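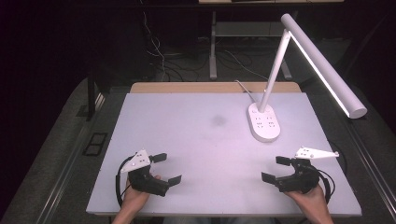

A white desk lamp with touch controls on its base.

How to write to your councillor and get a reply

Most letters to councillors fail in the first paragraph, usually somewhere between "I have lived in Pusbridge all my life" and "disgusted". I clerked for two wards before I retired and have opened more of these than is good for a person. Follow the steps below and yours will at least be read to the end.

1. Find the right councillor
Put your postcode into the council's website and see who comes up. Pusbridge has a town council and a district council, and each will happily tell you that your problem belongs to the other. Potholes belong to neither. They go to the county.

2. Pick one subject
The bus shelter on Weerakoon Road is a subject. The bus shelter, the bins, the decline of manners and your neighbour's extension are four letters, the last of which you should not send.

3. Put your address at the top
Councillors answer their own residents first. A letter without an address goes to the bottom of the pile, underneath the ones in green ink.

4. Say what you want by the second sentence
Mahfuz Talukder wrote to us in August: "Please ask the highways officer to inspect the drain outside 13 Flevden Lane. It has been blocked since spring." He had an answer in 5 days. Another resident sent 3000 words on the same drain, with footnotes, and I believe we are still considering it.

5. Add your evidence and stop
Dates, reference numbers, the name of anyone you have already spoken to. If you have a petition, give the total and the street it came from. Kazue Hirano collected 104 signatures against the Buvow car park charges, nearly all from people who parked there, and that carried more weight than a longer list from three counties away would have done.

6. Be civil about party
You may not have voted for them. They will assume as much from your tone, so there is no need to mention it.

7. Chase it once
Wait a fortnight, then send a short note with your first letter attached. If that gets you nowhere, ring the clerk's office and ask for the date of the next surgery. Go early and take a copy. Chairs are limited and the man with the hedge dispute is always first.

Emails count the same as letters. Typing in capitals does not make them count double.

Updated November 28, 2022, with the new surgery arrangements for Buvow ward.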